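Robotics | Data & Training
November 13, 2020
By the Steltex newsletter desk

Collecting demonstrations for a two-arm sorting policy

Hanane Samir runs data collection for Desteo, the bin-sorting project at Steltex. The project trains a single policy to drive two arms over a shared table, using recorded examples in which an operator performs the task through the arms. We spoke about how the examples are gathered and what gets thrown away.

What counts as one example

An episode starts with both grippers clear of the bins and ends when the operator releases a foot switch. The log holds joint positions, gripper width, the operator's commands and the camera streams, all recorded at 30 frames per second.

"The clock matters more than the cameras," Samir said. "If the gripper command and the image disagree by a few frames, the model learns to close early. We lost most of February to that. The episodes looked fine when you played them back."

The set now holds 1344 recorded episodes, of which 1263 are accepted for training. The remainder were rejected for dropped frames, for collisions between an arm and a bin wall, or for operator hesitation long enough to fall outside the limit of 18 seconds per transfer. Rejected episodes are kept on disk with a reason code. Samir's group has used some of them to train a separate failure detector, with mixed results.

Choosing the objects

Desteo uses packaged goods with different stiffness. Cartons hold their shape and can be gripped on two faces. Pouches fold when the pads close, and the same pouch can present a different outline after each handling.

"With a carton, the operators converge on one grasp within a day," she said. "With a pouch, everyone has a theory. I don't correct them. I want the variation, provided that each person is consistent inside an episode."

The bins are ordinary plastic ones. Color is used in the task instruction ("blue bin," "yellow bin"), and Samir considers this a weakness in the current set. A policy can score well by learning that a given color usually appears in a given place. The next collection plan, called Pristis internally, permutes the bin order between blocks of episodes.

Working with two arms

Both arms can reach the middle of the table, so the operator has to decide which one goes first. Early episodes were recorded with one arm parked throughout. Samir dropped that rule after the trained policy froze whenever both arms were in the shared region.

"The model had never seen a gripper waiting," she said. "Waiting is an action. It has to be in the data like anything else."

Cable routing came up several times in the conversation. A cable passing in front of an object changes what the chest camera records, and its shape depends on the arm's pose. The group decided to leave the cables visible in the training images and not mask them out.
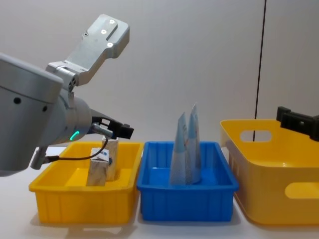
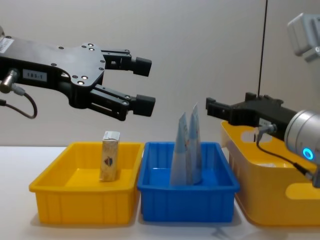
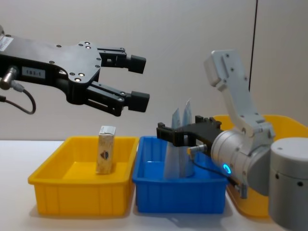

Checking and labeling

Each accepted episode is reviewed once by a person other than the operator. The reviewer marks the moment of contact and the moment of release, then confirms the instruction text. The tool used for this, Griffiths, was written in-house and shows the gripper width as a trace under the video.

Samir would like to automate the contact mark, which can be estimated from motor current for rigid items. For pouches the signal is too weak to trust. Until that changes, contact marks for pouches will be placed by hand.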